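Sep 14, 2020

Print room notebook, Closberg show

Started on the wall prints this morning. The selection is the one Annapurna sent over, with two swaps she made last night. The harbor view from the Grisorport album is back in and the second temple gate is out. I'm glad about the harbor view. The gate was a soft negative to begin with and would have looked worse at wall size.

Scans: all the glass plates in the selection are done. Resolution for the big ones is 700 ppi off the plate, saved as 16-bit gray, no sharpening. Bindu asked whether we should take out the emulsion cracks. My view is leave them in on the wall prints and clean up only what came from our own handling, meaning dust and the one thumbprint on plate 561. She agreed but wants Ayman to sign off because the lender's contract has a line about "faithful appearance" and none of us is sure what it covers. I've emailed him.

Plate 561 again. The left corner has lifted emulsion and I don't want it back on the light table. If anyone needs another scan, ask me first. It's in the padded box on the second shelf, glass side down, with a note on the lid.

Test strips on the matte cotton paper. First strip too warm, with the sky going a sort of weak tea color. Second strip with the new profile was close. Third strip same profile, black point pulled down a touch, and that's the one I'd go with. The shadows under the boats hold up and you can still read the rope. Pinned the third strip by the door so people can see it in daylight as well as under the lamps. Please don't write on it.
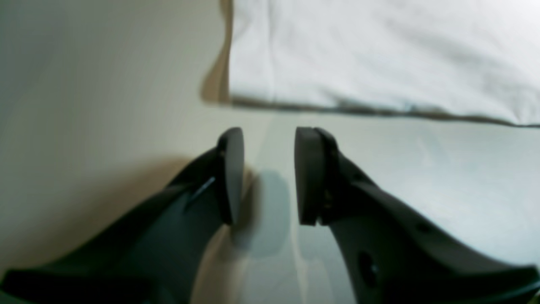 The smaller portraits are a different problem. They were made as albumen prints and the originals have gone yellow in the highlights, so the question is whether we match the print as it is today or go back to something more neutral. Mbali compared our proof with the loan print from the Iyer family and thinks we should match what's there now. Visitors will see the real one in the case a few steps away and a gray copy next to it will look like a mistake. I was leaning neutral until she put the two side by side. Changing my mind on this. Need a separate profile for the portraits, which I'll build tomorrow.

Sizes, as agreed with Fulgencio on the phone: 12 portraits, all the same size, white border, no mat. Harbor view full width of the end wall, in 2 panels with the seam through the water on the right. He wanted the seam at dead center but that goes straight through the mast of the nearest boat. I sent him a mockup and he has come around.

Captions. The text for the harbor view still says "Jodville road in the distance." I can't find a road in it at any magnification. There's a pale line on the hill that could be a wall, a track or a scratch. Annapurna says the wording comes from the 1920s album index and was probably copied from the photographer's own list, but she isn't certain. Suggest we drop the line from the wall label and put it in the handout with the source. She'll decide.

Paper stock: one full roll left plus roughly a third of the opened one. Enough for the portraits and the harbor panels if nothing goes wrong, and not enough for a reprint. Order another roll now. Last time, in April, it took long enough to arrive that we hung the late prints with the paint still drying around them.

Printer: nozzle check was clean at the start. Light banding on the second strip, went away after one cleaning cycle. Light gray ink is getting low, spare is in the drawer under the trimmer. Humidity a bit high after lunch, so I left the strips out flat and held off on trimming.

Still open:
Ayman on the contract wording
Portrait profile
Label text for the harbor view
Paper order (Bindu has the account login)
Hanging hardware for the two panels, Fulgencio to confirm the wall type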